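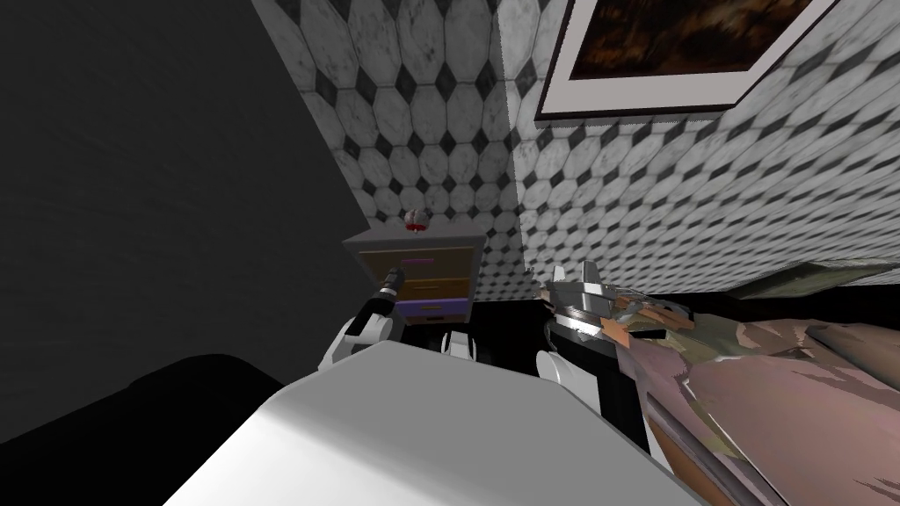 White octagon tile with black diamond inserts, and a framed picture up on the wall.

Skurora drops price on Prekix 352, adds second color

27 April 2022

Quick one from the dealer side. Skurora has cut the price of the Prekix 352 and there's now a matte green to go with the black. Same single-cylinder motor, same five-speed box. New seat, a bit narrower up front, so shorter riders should get a foot flat easier than on the old one.

Orders opened this morning. First bikes due at Karagiannis in Skasstead in the next few weeks, 30 of them for the whole region, and some 2 thirds already spoken for according to the shop. No demo bike yet. Sales manager Rok Delić is asking for one and expects an answer soon.

"We had people calling in February about the green and I had nothing to tell them," Delić said. "Now I've got a list."

Other changes: the rear shock gets preload adjustment, finally. Tubeless tires on both ends. The clock on the dash no longer resets when you pull the battery, which owners of the first run have been grumbling about for ages. Luggage rack is still extra. So is the center stand.

The smaller 248 carries on as before, no new color, no price cut. Skurora wouldn't say if it gets the new seat later on. Ehsan Sharifi, who handles dealer supply for the brand, said only that "the 248 is selling fine as it is."

Warranty stays at 2 years. Anyone with a deposit down on a black bike can switch to green at no charge, but you have to tell the shop before your bike is alocated, and it may push you back a batch. Deposits are refundable up to that point.

Existing owners asking about the new shock: it bolts onto the older frame, same mounts, and can be orderd as a part through the service desk. Price for that not out yet. We'll add it when we have it.

Karagiannis is open late Thursday, closed Sunday.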